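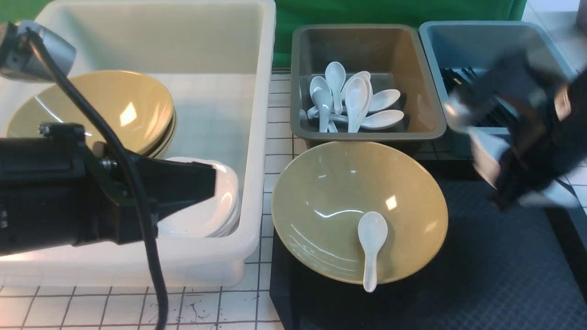 Talks > Spring session > Notes

Running a soup night on a street with no hall

Speaker notes, 20 min slot, leave 4 for questions

OPEN. Don't say thanks for having me twice like last time. Straight in: who here has eaten with the people two doors down? Hands. Wait for the hands.

Our street = Willora Lane. 59 households, no hall, no pub, one bench. Started in October with one pot of lentil soup in a garage. Still in the garage.

WHY SOUP
- stretches. Ten extra people turn up, add stock and bread
- most people can eat some version of it
- a bad soup is still ok with enough bread. Bad lasagna for thirty, no
- pause here, somebody usually laughs

MONEY bit, keep short, people glaze over
First year budget 2000 for everything. Went on: two big pots, folding tables, insurance, flyers. Real dishes too, second hand, when a canteen closed. Paper bowls were going soft before folks got to the bottom, plus four trash bags a night. Bowls and plates get stacked, go home in a bin, get washed, come back.
We don't charge. Jar by the door. Jar covers vegetables most months, not January.
If asked about grants: we got one, from Zuvcombe, the form took a whole weekend, would do it again. Ask them early, they answer slow.

FLYERS
Tried the neighborhood app first. Got the same six people. Paper through doors got us the rest. Put the START time and the END time on it. People are scared of things with no end time. Ours says 6 to 7:30, and we do stop at 7:30, lights up, chairs away.
Say what the soup is. "Tomato, no meat, no nuts" fills more chairs than "community meal". Tell the story about the split pea flyer if time. If not skip to allergies.

ALLERGIES - slow down here
One card per pot, big marker, everything in it, including the stock cube. The stock cube is where celery and wheat hide. One ladle per pot and it does not travel. We had a ladle travel. Nobody got sick but I still think about it.

Hot food: keep it hot the whole time, thermometer in the pot, check when you open and again halfway. Leftovers go in shallow tubs, fridge fast. Don't leave the big pot on the floor overnight to cool, I know your grandma did.
Check local rules!! They differ by county, I can't answer for yours.

WHO COMES
Thought it would be families. Mostly people living alone, plus teenagers who eat and leave, fine. Shift workers come at the very end so hold back a pot. Put the tables in one long line. We had small round ones to begin with and everbody sat with who they came with.

Give people jobs. The quiet ones would much rather cut bread than chat. There's always a bread cutter. Don't let the same person wash up every time, rota on the wall, cross names off.

WHAT WENT WRONG
- power out in the second month, extension cord, my fault
- a dog, a whole loaf
- booked against the school concert, eleven people, three pots, froze the lot
- ran out of spoons. Buy more spoons than you think. More then that

ASK for the room: pick a date before you leave tonight. A date and one pot. Not a planning meeting.

Sign up sheet at the back, recipe cards next to it (the lentil one serves thirty, halve the cumin, the card is wrong).

Questions. If none, ask the front row what soup they'd make.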